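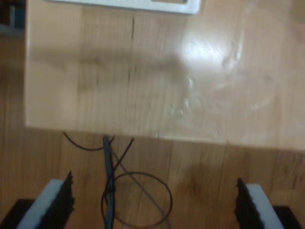
昇降デスク、立ちっぱなしは何分までにする?
30分で一度座る。50分だと腰より先に足裏が来る。

水曜 午後
Cullstead の試用ぶん、続き。天板高 115cm は自分には高すぎ。肘が上がって肩がこる。8cm 下げたら打鍵はまし、ただし画面が低くなるので首が前に出る。モニターアームを別に買うか、台をかますか。保留。
Wondier のマット、厚いほうは柔らかすぎて足首が疲れる。薄いほうで明日もう一回。靴下だと滑る、上履きで。

Staniforth さんの記録だと、午前に立つ人は続いて、昼食後に立つ人は三日くらいでやめてるとのこと。Jotasville の事務所でも似た傾向らしい(口頭、要確認)。眠気対策で立つのは動機として弱いのかも。
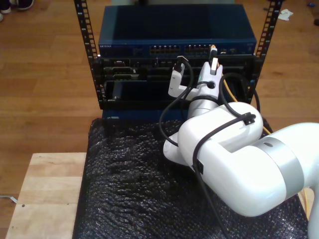 ラック上段、NETGEARのスイッチ

Amanuel からメモ:昇降の速度より音が気になる。電話中に動かせない、と。たしかに。メモリー登録は二つで足りる、三つ目は誰も使ってない。
Mamo のタイマーは通知がしつこくて切った。切ると座りぱなしになる。音なしで振動だけにできないか設定見る。

消費カロリーの差は期待しないこと。手元の計算だと一日分でもおやつで消える程度、アンケートの「痩せたい」欄は

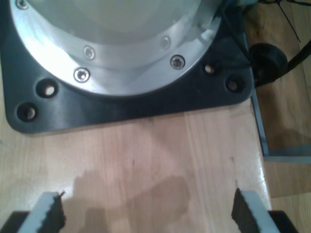

次回から外す。代わりに腰、首、足の三か所を十段階で。記入は退勤前に統一、ばらばらだと比べれない。

残り:
薄マット再試
画面高の測りなおし
Amanuel に椅子の座面高きく(座ったときの高さも合ってない気がする)
6月分の用紙、印刷まだ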